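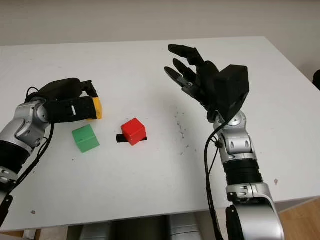 How far back should each course of a dry-stacked retaining wall sit from the one below?

The setback is fixed by the block supplier and should be the same at every course. For the Mirnell garden block it is 12 mm, set by the lip at the rear of the unit, and the wall leans into the retained soil as it rises.

The query has come up several times since autumn, mostly from members repairing older walls where the original block is no longer made. These notes cover walls under 800 mm, without surcharge from a driveway, shed or pool. Anything higher, or anything carrying load, needs an engineer's design, and council requirements should be checked first in either case.

Base course

Most walls that fail early do so from the base. Excavate to firm natural ground, remove roots and organic soil, and place compacted road base to a finished depth of 150 mm. Bury the first course by at least half a block. Level it front to back and side to side with a rubber mallet, checking each unit against a string line along the rear edge. The front face of a split block is too irregular to use as a reference.

An error at the base does not stay at the base. A block that tips forward by 2 mm over its depth will tip the one above by the same angle, and the horizontal displacement at the cap is larger again. Shims hide the problem for a season or so. Lift the block and re-screed the bed.

Warrick Mudgway measured the wall at the Dralimham allotments in May, before it was taken down. It used 282 blocks. The top course had moved forward 87 mm from its design position at the northern end, and hardly at all at the southern end, where the trench had been cut into clay. The northern end sat on fill.
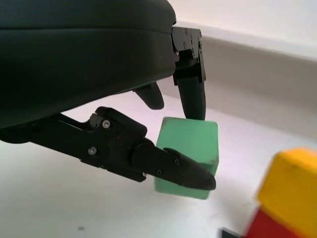 Setback and bond

Sweep the top of each course before laying the next. Grit under one corner is enough to rock a unit. Pull each block forward until the lip engages, then check the setback with a marked offcut - a tape is slow and tends to be read differently by different people.

Keep a running bond, with vertical joints offset by half a unit. On curves the joints will drift. Cut a block once the overlap falls below a quarter of the unit length.

Where old and new units are mixed, keep each type to its own full courses. Senan Mac Mathúna tried alternating Manninen and Mirnell blocks within a course on his side boundary and found the difference in height too great to level out. He has since relaid the wall with the Manninen units in the lower courses only.

Drainage

Place 300 mm of clean 20 mm aggregate behind the wall, with a slotted pipe at the base falling to an outlet. Wrap the aggregate in geotextile. Do not backfill with excavated clay directly against the block. Backfill one course at a time and compact in thin layers, keeping the plate compactor a metre off the rear face and using a hand tamper inside that line.

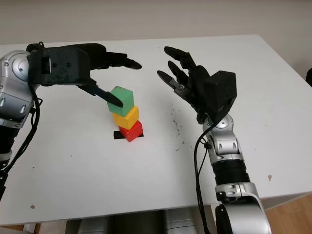 Three cubes stacked with an offset at each level: red, yellow, green.

Materials and hire

Flotadano has offered members a reduced rate on plate compactor hire at $32 per half day, with pick-up before 9 am. Fuel is extra. The Dralimham rebuild has been quoted at $4,000 for block, aggregate and pipe, delivered to the lower gate. Labour is not included in that amount.

Members with surplus Manninen block, any colour, should leave details in the shed book. Caps are also wanted.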